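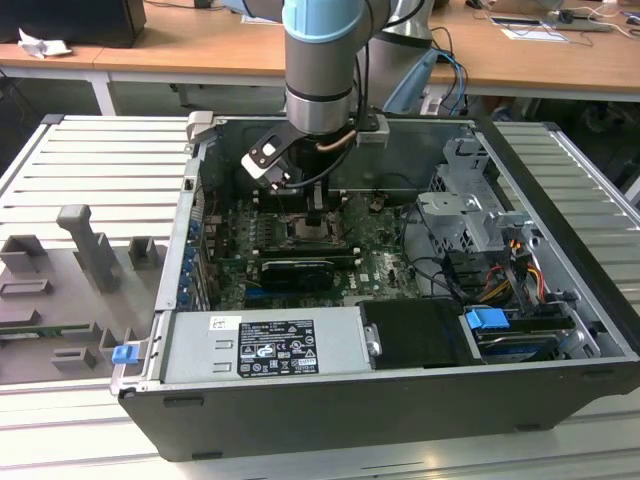 Inside the Old Towers

Welcome to the January gallery from the Gosteo repair club! This month is all about desktop computers, and in particular the bits you only meet once the side panel is off. I have loved old towers since my uncle let me loose on his with a screwdriver, and I still get a little thrill every time a cover slides away.

The one we open with is a lovely silver and black machine, laid on its side so you can get a proper look at the green motherboard. The processor socket still has its metal retention frame, with a row of memory slots close by and a slim black graphics card beyond them.

Do look for the blue bits! There's a whole column of little clips for the expansion slots, and a release tab over by the drives — I do like a case that shows you where to put your fingers.

The power supply is the big silver block with the black label. Yellow, red and black cables curl down towards the drives from up by the metal cage, and I think they're the most cheerful thing in there.

Golnar Shokri is a drive cage person, and will happily talk about bent sheet metal until the kettle boils. Dinesh Sachdeva prefers a good power supply label. I'm with the clips, every time.

Words by Fernanda Sequeira, January 22, 2022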